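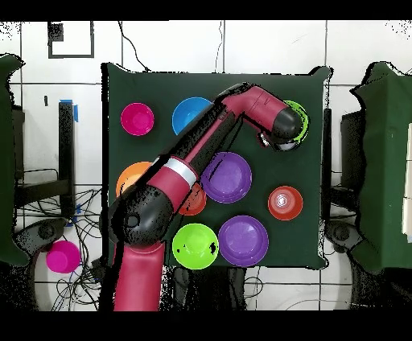 3.2 Laying out the tableware
The Indadus children's tableware set is to be laid out in full before first use, so that the supervising adult can inspect every piece and become familiar with the set. A square table with a plain cloth is suitable for this purpose. The pieces should be placed in loose rows with a little space between them, as with the bowls, plates and cups on the dark green cloth, where the two purple plates stand out clearly and the red cup is set towards the edge of the table. Strong colours are easier for younger children to tell apart on a dark, single-coloured cloth than on a patterned one.

1. Wipe the table and allow it to dry. Spread the cloth and smooth out any folds.

2. Remove all packaging, including the paper sheets between the plates. Retain the printed card bearing the batch number.

3. Wash each piece by hand in warm water with a mild washing-up liquid. Rinse and dry with a soft towel.

4. Place the pieces upright on the cloth. Bowls and cups must not be stacked at this stage.

5. Run a finger along each rim. Any piece with a rough edge or a crack must be withdrawn and reported to the supplier.

6. Enter the result of the inspection in the record at the back of this manual, with the name of the person responsible.

Note: Deep bowls are intended for soup and cereal. Each bowl holds 300 ml when filled to the line inside the rim. Plates are intended for dry or sliced food.

Caution: Do not place any piece in an oven or on a hotplate. Microwave heating must not exceed 2 minutes at 800 W.

Caution: Cloths that hang close to the floor may be pulled by small children. Fold the overhang under or secure it with clips.

Replacement pieces may be ordered from Griko under catalogue number 952. Enquiries concerning this section should be addressed to Annatjie Mthembu, Product Safety.

Section revised 2020-12-05.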